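Alcides Inga: «El archivo de una empresa también es patrimonio público»

El responsable del fondo documental Schmieder expone los criterios que han guiado la catalogación de la correspondencia comercial de la antigua casa papelera.

Alcides Inga recibe a esta revista en la sala de consulta del archivo de Furnelano, donde dirige los trabajos de descripción del fondo Schmieder. El conjunto, ingresado en mayo, comprende 389 cajas de correspondencia, libros de cuentas y muestrarios.

«La primera decisión fue respetar el orden de la oficina de origen», explica. «Las cartas estaban agrupadas por viajante y no por cliente. Alterar esa disposición habría borrado la forma en que la casa entendía su propio negocio».

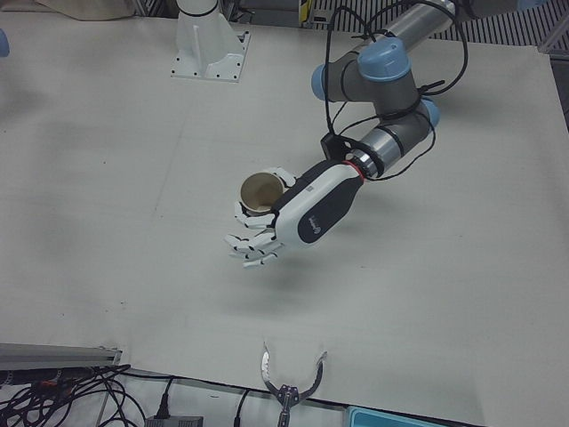

Boletín de Archivos y Empresa, núm. 12, pág. 200

Preguntado por el acceso de los investigadores, Inga señala que las series contables pueden solicitarse desde el 21 de septiembre, previa inscripción. Los expedientes de personal permanecen reservados. «Hay familias que todavía viven en la comarca y la norma nos obliga a protegerlas», precisa.

La catalogación ha contado con la colaboración de Gudrun Kettler, que transcribió los dos copiadores en alemán. «Sin su lectura de la letra comercial antigua seguiríamos en las primeras páginas», reconoce el archivero.

Inga confía en incorporar próximamente los planos de la fábrica, depositados aún en Pleltside. «El convenio está redactado y falta la firma de ambas partes», indica.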